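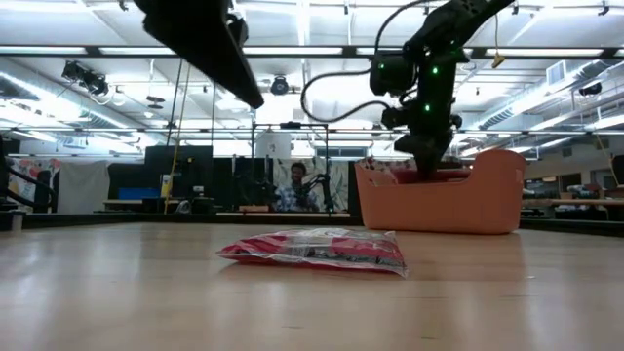 A snack bag in red and white plastic beside an orange basket on a worktable in the Golau laboratory, Jollton.

Activities > Member Visits > Reports
Calendar | Reports | Publications | Membership | Contact

January 8, 2022
By the Tretari Visits Office

Visit to the Golau Household Goods Laboratory, Jollton

The winter visit of the Tretari association was made to the Golau laboratory in Jollton, which studies everyday goods and the ways in which they are set out, sorted and put away. A total of 79 members attended. The party was received in the ground floor lobby of the Yusuf Building and divided into three groups, each of which followed the same route in a different order.

The laboratory opened its doors to outside associations for the first time last April. Its collection consists of goods that can be bought in ordinary stores: packaged snacks, kitchen containers, small toys, baskets, cloths and table items. The current register lists 1,263 objects. Each is entered under a short plain name, its main material and the shelf on which it is kept. Members were shown several pages of the register and observed that the names were the ones a shopper would use. An earlier system of item codes was given up after a year, and the staff reported fewer misplaced goods under the present one.

The main room is large, with a white ceiling and long rows of fluorescent lights. A silver ventilation duct runs along one side at ceiling height. The worktables seen by the first group have light wooden tops with a pale grain. Under the overhead lights these tops show some reflection, and a member with experience in store fitting asked whether a matte finish had been considered. The laboratory replied that the tables were chosen to resemble those found in homes, and that a change of finish was not planned. White panels with a floral pattern were also noted with interest by members who work in home furnishings.

Much of the discussion concerned soft packaging. Snack bags are among the most frequently handled goods in the collection and among the hardest to store neatly. A carton has faces and corners and may be stacked. A bag in thin plastic settles into a shape of its own, and two bags of the same product seldom lie alike. The red and white bag on the table lay on its broad side with one end a little higher than the other, and its clear, glossy surface caught the light at every crease. Members from the retail trade recognized the difficulty at once. On a store shelf, such creases can make the printed front of a bag hard to read from the aisle.

The second subject was baskets. The laboratory keeps 96 baskets and open bins in various sizes. Members compared low-sided and high-sided types. The orange plastic basket in use on the table is of the low kind, rounded at the corners, with a rim that rises in a curve at one end. The general view was that low sides suit small goods that must be found quickly, and that deeper types are better for bulky or soft items that would otherwise spill over. Several members asked about color. The laboratory assigns no meaning to basket colors and mixes them freely between tables.

The storage room was visited last. Shelving is open on both sides and labeled at eye level. Packaged foods are held in a separate bay, checked weekly and replaced when the wrapping splits. Cloth items are folded to a common width. The visiting groups were invited to return a tray of mixed goods to the shelves using only the register, and all did so within the time allowed, although one group placed a soap dish among the kitchen containers.

Questions at the close dealt mainly with the replacement of worn goods and with the purchase of items no longer sold. The laboratory retires an object once its shape has changed enough to be noticed by the staff, and buys spares of any product likely to be withdrawn.

Members who wish to receive a copy of the shelf labeling guide may request one from the Visits Office. The next visit is planned for April, and details will be sent with the spring notice. The association thanks the laboratory for its hospitality and for the use of the Yusuf Building meeting room.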